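The mending table at the back of Prerkano

August 2025

The owner of Prerkano has run the shop for 11 years and still does most of the repairs herself. It sells haberdashery at the front, and at the back there is a long table where people bring clothes they don't want to throw away. She asked for her name to be left out of this piece. "It's the shop that people come to," she said. "Put the shop in."

She learned to sew from an aunt who took in alterations, mostly school uniforms. The aunt paid her by the hem. By the time she left school she could turn up a pair of trousers faster than she could cook an egg, and she assumed that everybody could. Her first proper job was in the returns room of a clothing warehouse called Vurkel, checking for faults.

"I was there for 40 weeks and I hated the waste," she said. "A coat would come in with one button gone and it would go in the cage. You weren't allowed to fix it. I had a needle in my bag every day and I wasn't allowed to fix it."

She opened the shop with her savings and a second-hand sewing machine. For the first two years the front paid for everything and the back was a favour she did for regulars. Now it is closer to even. She charges by the job, and she will say no to a job if the repair would cost more than the thing is worth to the person who brought it. That is a question she asks people directly. Some of them are put out by it.

"Somebody brings in a shirt and I say, do you like this shirt? And they stop and think, and quite often they don't like it. They feel guilty about it. I can't mend that."

What comes in depends on the time of year. June is wedding guests, with let-out waists and straps that need taking up the day before. In autumn it is coat linings and zips. Knitwear turns up all year because of moths, and she has firm views on moths. She doesn't think much of lavender. She tells people to empty the drawer, hoover the corners, and put the jumper in the freezer in a sealed bag for two weeks before they bring it anywhere near her.

Velvet is the cloth she gets asked about most, and the one she likes least. The pile lies one way, and a patch put in the wrong way round will look like a different colour. She never puts an iron flat on it. She steams it face down on a spare piece of the same stuff, or on a thick towel if there is no spare, and lets it cool before she moves it.

"I ruined a jacket in my first year," she said. "It was a man's dinner jacket, his father's. I pressed the lapel and there it was, the shape of the iron. I paid him 400 pounds, and I was paying it off until Christmas. I still think about that lapel."

For stains she uses very little. There is a mild soap, white vinegar, and a bottle of spirit for biro. She puts everything on with a cotton swab, working from the outside of the mark towards the middle, and changes the swab as soon as it picks up colour. She buys the long wooden ones when she can get them, as she finds the paper ones go soft.

She gets most of her thread from a supplier called Jinia and her linings from Jiang, which has a minimum order she complains about. She once had to take 53 metres of a grey lining to get the 10 she needed. Most of it has now gone into coats. "If you have had a coat relined here, it's grey," she said.

Twice a month she clears the back table for an evening class. People bring their own mending and she goes round. She doesn't teach from the front and there is no handout. Beginners start with a button, then a hem, and then whatever is the matter with the thing they brought. She has had a student of 51 who had never threaded a needle and who now makes all his own curtains.

Asked if she would take on somebody to help, she said she had tried. The last person was quick and neat but didn't like talking to customers, and in a shop that size there is no way round it. She would like to find a school leaver and train them the way her aunt trained her, though she would pay better.

She has signed the lease for another five years. The next thing she wants is a better lamp.

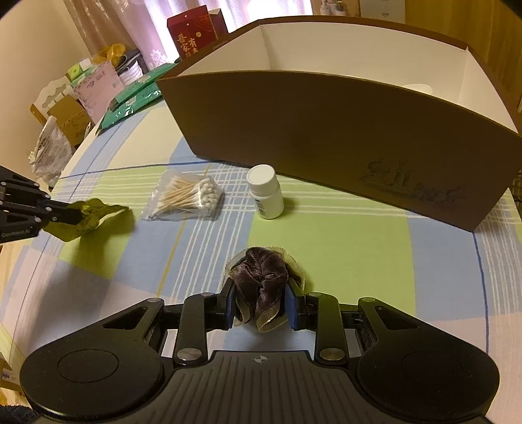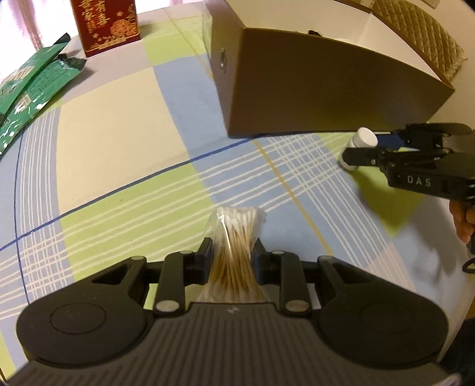 Brown velvet (first picture) and a bag of cotton swabs (second), both over a checked tablecloth.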